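Teaching a robot arm by hand: tips from the workbench

By Aino Seppälä
8 Oct 2024

I love this part of the job. You can read all you like about teaching an arm, but the first time you guide one through a task and it plays the move back to you, you'll grin for the rest of the day! These are the habits that have stuck with me since I started in February, plus a few I pinched from Innes Matheson, who has far more patience than I do.

Practice the path before you record. Do the whole task with your own fingers first, slowly, and notice where you pause. Those pauses are the places where the arm will need a little extra room – usually right before a grasp and right after a release.

Set out the parts the way you mean to use them. Keep the tray close to the board you're working on so the moves stay short. Masking tape on the bench at the corners of each holder makes it easy to put everything back for the next try.

Start with something chunky. Cubes are great. They forgive a crooked grip, and you'll learn more from 12 easy pick-ups than from an hour of fighting with one fiddly connector.

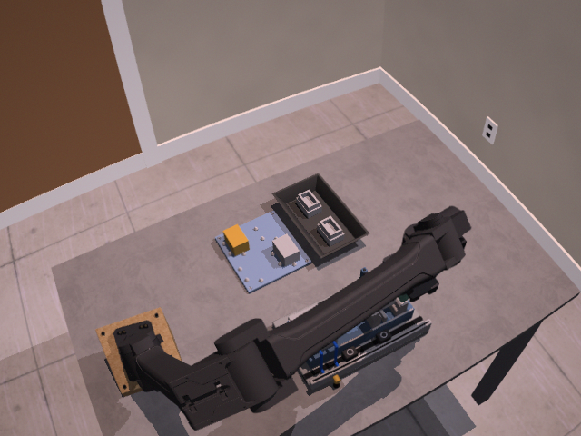
Practice layout in simulation: cubes on the blue board, connector-like parts in the open tray beside it.

If you have a simulator, use it for remote driving practice. I spent almost 50 runs in ours before I touched the real controls, and it was time well spent (also very good fun). Turn the speed right down and move one direction at a time until your hands stop arguing with each other.

Mind the elbow! Everybody watches the gripper, and meanwhile the rest of the arm is swinging over your parts. Before you go low for a pick-up, switch to a side view and check the forearm against the tallest thing on the table.

When you're guiding a real arm by hand, turn on its hand-guiding mode first and never force a joint that doesn't want to move. Hold it near the wrist with a light grip. Keep your other hand away from the joints, and know where the stop button is.

Come straight down on a part, close, wait a beat, then lift straight up. Wiggles get recorded too.

Throw out bad takes right away. Cillian Brennan keeps his and swears he'll trim them later – he has 2 folders full and hasn't opened either one.

Vary the start. Once you have a clean set, nudge the cube over a bit or turn it slightly and record again. My next batch is all connectors, with the tray turned a quarter of the way around, and I can't wait to get going on it.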